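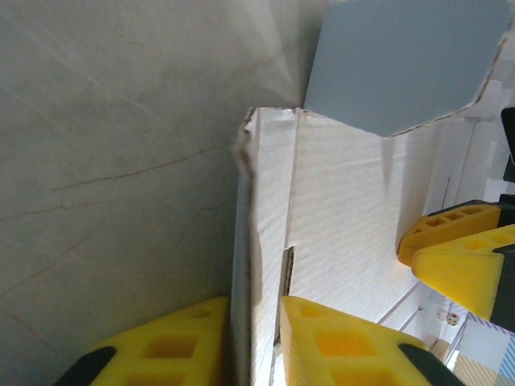
So why does a rubbery pad packed with metal powder carry heat so much better than plain rubber?

Heat needs a path, and the powder gives it one. Plain silicone is lousy at passing heat along, but once the grains sit close enough to touch (or nearly touch), the heat hops from one to the next.

That's the bit I rushed on Monday, sorry! Packing matters more than people expect -- a few grains scattered through the rubber hardly help at all. Mix two grain sizes and the small ones fill the gaps.

For next time, read chapter 8 of Ikonen and skip the derivation on the last 2 pages. Bring your Bukness pad samples too, and please label them -- I still have 27 mystery squares in my drawer.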